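Laundry sorting: do we need all these baskets?

Eleri Ellis asked me to put a page together on the sorting method she swears by. I said I would, on condition that I could say what I thought of it. The idea is that darks and colours get split before they go anywhere near the machine, and that every pile has its own basket. She reckons it saves her 27 minutes a week. I have my doubts — mine all goes in together at a low temperature and I have yet to ruin anything.

Beca Morris is on Eleri's side, though she admits that dark fleecy things shed on everything whatever you do. Osian Gwilliam thinks the whole business is a way of owning more baskets. I lean towards Osian.

Dark and fuzzy, the sort of cloth that picks up every bit of fluff going.
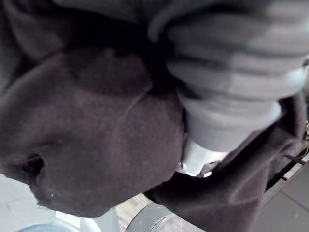
The washing machine corner, with a pink towel on the rail.
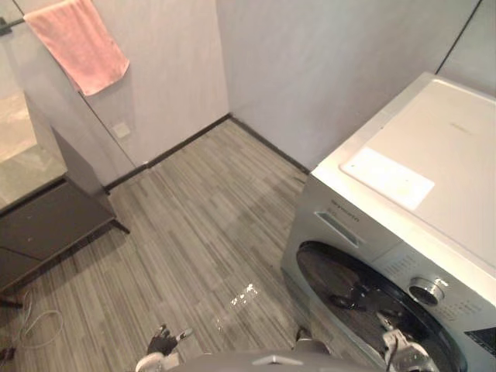
Teal and black in the white basket on the stool, and teal and black again in the smaller one on the carpet. 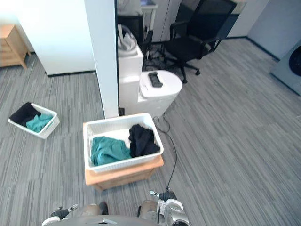 Eleri says the proper test is a full month of it, so I've agreed to carry on until the end of May. If my whites come out any whiter I'll say so on this page. I wouldn't hold your breath. Beca has offered to lend me another basket, and I've told her two is plenty.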